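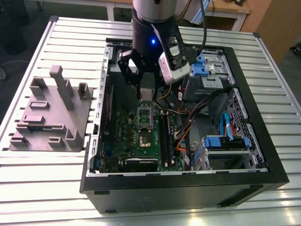
Raimonds Kuusk: We used to find out what the town budget said about eight months after voting for it. With Filtis I had the same bad news before dinner, and I could tell my neighbor which page it was on.

Filtis Budget Reader
Desktop edition, single seat
$300 per year

Filtis reads a public budget and tells you what changed since the last one. It was written by Paulauskas for people who have to care about town, county and school district spending: council members, clerks, local reporters, and the sort of resident who brings a folder to the meeting.

A budget speech is a cheerful document. Everyone gets something, the roads are a priority, the library is treasured, and taxes are being held steady in a way that will somehow show up on your bill. The budget itself is less cheerful and a good deal longer. Filtis works from the second one.

What it does

Load last year's adopted budget and this year's proposal. Filtis matches the lines, including the ones that have changed names, and lists the differences from largest to smallest. If "Street Repair" has become "Mobility and Resilience" and lost a fifth of its money on the way, you'll see both names side by side with the gap between them.

Transfers get their own view. Money that leaves the general fund, spends a night in the equipment reserve and comes back as revenue is drawn as a single loop. Some of these loops are perfectly sensible. Filtis doesn't have an opinion — it leaves that to you and the public comment period.

One-time money is flagged wherever the budget says it is one-time. If a permanent salary is being paid from a grant that runs out in October, the salary turns orange. You can change the color. Several finance directors have asked us to make it a calmer one.
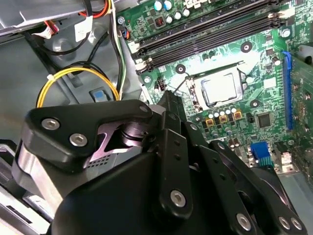
Motherboard and cables inside an open desktop case.

The tax bill view

Type in an assessed value and Filtis works out the property tax under the old rate and the new one, with the fees listed underneath. Fees are where a lot of "no tax increase" budgets go to relax. Trash, stormwater, parking and permit fees can all be switched on or off, so a renter with no car and a landlord with six can each be annoyed by the correct amount.

You can save up to 200 sample households in one file. Prakash Namboodiri, who handles support for Filtis, keeps a set of starter households and will send it if you write in. They are plain, believable households. There was once a funny set and it got read aloud at a hearing in Dombridge, so there is no longer a funny set.

What it reads

Spreadsheets, comma-separated files, and PDFs that contain real text. Scanned PDFs work if the scan is straight. If your county prints the budget, scans it sideways and posts it the night before the vote, expect to spend some time with the correction screen.

Multi-year capital plans are supported up to 30 years. We have seen a longer one. It included a bridge that had been "under design" since before the designer was born, and we felt that was a matter for historians.

What it doesn't do

It won't forecast revenue. It won't tell you whether the pension assumption is reasonable, though it will put the assumption in large type. It can't read anything discussed in closed session, and please stop asking. 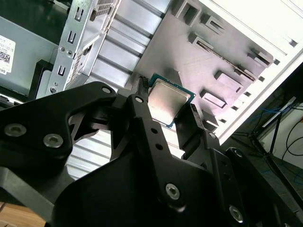 Reports come out as a short printed summary or a full comparison. The short one fits on two sides of a sheet and is meant for handing around before a meeting. The full one includes every matched line, every unmatched line, and a note saying how each match was made. Bring the full one if you expect somebody to say you've misread the document. They may still say it, but they'll have to point.

Joson add-on

Joson is a separate module for school districts. It adds staffing tables, per-student spending and state aid, and it knows the fiscal year and the school year are different things. It costs $38 per year on top of a Filtis license and can't be run by itself.

License and returns

One seat covers one person on two computers. Town offices can move a seat when somebody leaves, or loses an election. Refunds are available within 30 days of purchase, no form required. Renewals are billed yearly at the listed price, and if the price changes we'll put the increase on the first line of the email, with last year's number next to it.

Price list updated 7 May 2021.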